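Questions I get about the poems, the zine and the rest of it

I put this page together because my inbox was full of the same dozen questions, and I was answering them differently depending on how much coffee I'd had. So now there's one set of answers! If yours isn't covered, write to me anyway. I'm slow but I do read everything.

Last tidied up 9 November 2025.

## The zine

**What is Undgate?**

Undgate is a small poetry zine I've been making since I moved into the flat with the bad stairs. It comes out twice a year, more or less, on folded A4 with a coloured cover, and I staple every copy at my kitchen table. It's mostly poems, with the odd short prose piece that couldn't find a home anywhere else (I have a soft spot for those). I print 200 copies of each issue and when they're gone, they're gone.

**What does the name mean?**

Nothing, sorry. I misread a street sign from a bus when I was nineteen and liked the sound of it. People have written to me with very good theories involving Old English and I'd hate to put a stop to that.

**Can I send you poems?**

Please do! I read in May only, because the rest of the year I'm trying to write my own. Send up to four poems in one document, any style, any subject. Rhyme is welcome. I know some editors go pale at the sight of it, but I grew up on bush ballads and my nan's hymn book and I'm not going to pretend otherwise.

Long poems are tricky. A page of the zine fits 96 words in the big type or a bit more if I shrink it, and I don't love shrinking it. If yours runs over three pages it has to be something I can't stop thinking about.

**How long before I hear back?**

By the end of winter. If August has gone and you've had no word, nudge me, because it means your email fell down a hole.

**Do you pay?**

Two copies and a thank-you card with my terrible handwriting in it. I wish it were money. The zine covers its paper and postage in a good year, and there has been one good year.

**Will you tell me why you said no?**

If I've got something useful to say, I'll say it. A lot of the time I haven't — I just had four poems about rain already and yours was the fifth. Send again next time. One of the regulars in Undgate got turned down by me three times before I finally came to my senses.

## The poems

**Where should I start with your own stuff?**

*Irnora* is the one most people like. It's a chapbook, 24 poems, all set in the same made-up seaside town where the pier is closed and everyone's aunt is in the choir. You can read it on one train trip. *Losisel* is newer and stranger and has a lot more blank space in it. My brother says it reads like a shopping list written during an earthquake, and I've decided to take that well.

**Is *Irnora* about a real place?**

Bits of four or five real places squashed together. The bakery is real. The lighthouse I pinched from a biscuit tin.

**Is the "you" in the love poems a real person?**

Sometimes. There are at least three different people in there, and one of them is a house I used to rent. I don't tell anyone which is which and I'd ask you not to guess in the comments, because one of the guesses last time was my dentist.

**Why don't you use full stops?**

I do in some! In *Losisel* I took them out because I kept reading the drafts aloud and never stopping where the stops were. Line breaks were doing the job already. If you find it annoying, you're in good company, my mum put them all back in with a biro.

**Do you ever change a poem after it's been printed?**

Constantly. There's one called "Ferry, Going Back" that exists in six versions, and the one on this site isn't the one in the book. I like the site one better this month. If you're quoting from it for something, use the book.

**Can I use one of your poems at a wedding or a funeral?**

Of course, and no need to ask first. I'd just like my name to go with it if there's a printed program. You can drop a verse if it's too long for the day. Please don't add one, though. (It has happened. There was a verse about the caterers.)

## Writing your own

**How do you get started on a poem?**

I carry a notebook and write down things people say in queues. Most of it is rubbish. Every couple of weeks I go back through with a pencil and circle anything that still has a bit of a hum to it, then I try putting two circled things next to each other. If nothing happens I go and do the dishes.

**What about the Ikonen exercise you mentioned at the reading?**

A few people have asked for this one. Ikonen is the name of our little writing group, and the exercise is dead simple. Write 900 words as fast as you can about one room, no stopping, no fixing. Next day, cut it to 200. The day after, cut it until it fits on a postcard. What's left on the postcard usually isn't about the room any more, and you can start the real poem from there.
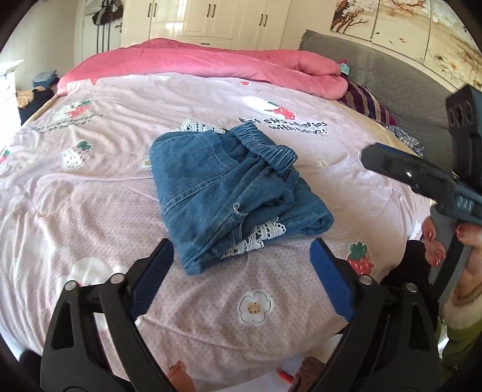
**Should I read my drafts out loud?**

Read them aloud at every stage, even the scrappy ones. Your tongue trips on the clunky lines well before your eye spots them. I record mine on my phone and play them back while I'm walking, and I wince my way around the oval.

**I haven't written anything for months. Is that it for me?**

I doubt it. I once went most of two years with only a limerick about a possum to show for it. Read other people, copy out poems you love by hand, and leave the notebook somewhere you'll trip over it.

**Rhyming dictionary: yes or no?**

Yes, but shut it after the first look. The rhyme you reach by page three of the "-ight" section is rarely one you needed.

## Bits and pieces

**Are back issues available?**

A handful. The early ones are long gone and I only have my own set, which has tea on it. Write and tell me which number you're after and I'll look in the box.

**Do you do readings?**

I do, if I can get there and home again on the same day. I read for fifteen minutes, I'm happy to go first, and I'd like a chair nearby because my knees go.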